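Teaching a Kulo two-arm kit its first pick and place
Posted 20 Nov 2018

I've had the Kulo kit from Zilosura on my bench for 14 days now, and enough people have asked how I got it going that I'm writing the whole thing down. It cost me $647 with the Ansari controller, shipping not included (grr). You get two arms, the grippers, a wrist camera and a manual that skips the one part you'll get stuck on.

So let's do that part! The job is as simple as they come: get a small ball from the table into a basket.

Step 1. Clear the table and set out your props. I like a shallow basket for a first job, since the arm doesn't have to climb very high to get over the side. Put the ball next to it, close but not touching. Leave yourself plenty of bare table, you'll want the room.

Step 2. Power up the controller and wait for both arms to go quiet. Mine take around 30 seconds. Don't touch the jog keys before that or you'll have to start over.

Step 3. Teach the basket. Go to Places, pick New, and jog one arm to the rim at a slow speed (I use 9 on the dial). Save the point, lift straight up, move along, save the next one. The software wants the rim height more than anything else, so take your time getting the tip down close.

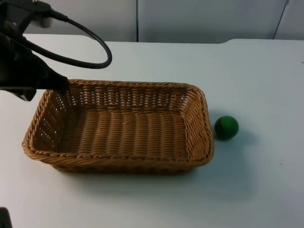

Gripper at the left end of the basket, with the ball waiting on the other side.

While you're at it, watch the cable. It needs a nice loose loop so the arm can turn without tugging, but the loop has to stay clear of your props. I ran a full dry pass with my hand near the stop button the first time - a bit nervous, I admit - and then tied the slack back at the base.

Step 4. Open the wrist camera view and go to Find Object. Click on the ball and let the software pick up the color. A strong color on a pale table makes life so much easier here. If it grabs a shadow too, pull the Range slider down a notch and click again.

Step 5. Back the gripper well away before you press Learn. I kept mine too close at first and the software kept deciding that the gripper was part of the job! Ball and basket edge both in view, gripper off in the corner, and you're good. 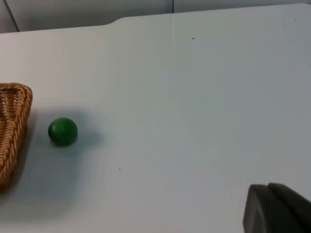
Lorry fan from Zundcombe wrote in to say the Learn button did nothing until the controller had the December update on it, and that the update has to go on with the arms unplugged. My kit came with an older version and Learn worked fine, so I can't test that one, but if yours just sits there it's worth asking Zilosura which version you have.Step 6. Press Run with the speed still low. Keep your hand by the stop button and let it go through the whole move once. If the gripper closes short of the ball, go back to Find Object and redo the click. If it comes in too low over the basket, your rim points are off, so redo Step 3.

Would I buy the kit again? Yes, though I'd like a longer cable and a better manual for the money. Next up I'm trying the same job with both arms.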